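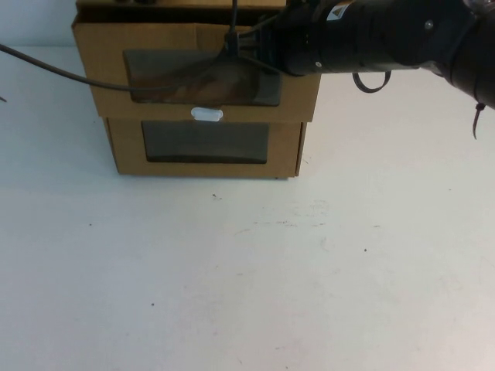 The toy library in Trestidwood will open again on Saturday, after being closed since the spring because of water damage in its old rooms. It has moved to the ground floor of the former Phan furniture shop, where it has more space and, for the first time, a proper entrance for prushchairs and wheelchairs.

Families who are members can borrow up to five toys for four weeks. The yearly fee has not changed and stays at £5 for each household. Members whose card ran out while the library was closed do not need to pay again until the autumn.

The move took longer than it was planned. The first opening date, in July, had to be given up when the electricians found that the old wiring in the shop was not safe for a public building. The new wiring and the floor cost £3432 together. A part of this sum came from the town fund for families, and the rest was collected at the summer market and through a sponsored walk along the canal.

Not all of the collection could be saved. The water came in through the ceiling above the shelves with the jigsaws and board games, and most of those boxes had to be thrown away. The larger toys were stored on the other side of the building and stayed dry. At the moment 270 toys are ready to be borrowed, and the library says that it would like to have roughly double this number by next summer.

The library accepts gifts of toys, but asks people to look at them carefully before they bring them. Puzzles must be complete, and toys with batteries must have a cover which closes with a screw. Soft toys cannot be taken, as there is no possibility to wash them in the new rooms. Books for small children are welcome and will be given to the reading corner, which cannot be borrowed from but is open to everybody, also to people without a card.

There will also be a table for making things from paper, card and old packaging during the opening hours. Children under eight need an adult with them at this table. The library is looking for clean cardboard boxes of medium size, egg boxes and short pieces of ribbon, and these can be left in the blue crate inside the door.

A few members have asked if the library will keep its evening hour, which was popular with parents who work during the day. The answer for now is yes — it will be on the same evening as before, from six until seven, but only for returning and collecting toys which were ordered in advance.

On the opening day the doors will be open from 10 am to 1 pm. Parking behind the shop is not possible because the yard is still used for deliveries. The nearest bus stop is in front of the post office, two minutes on foot.

Recent items
Flusport footbridge stays closed for two more weeks
Vesteo bakery applies for longer opening hours
Swimming lessons: new places for beginners
Bin collection changes in the lower town
Trestidwood choir looks for tenors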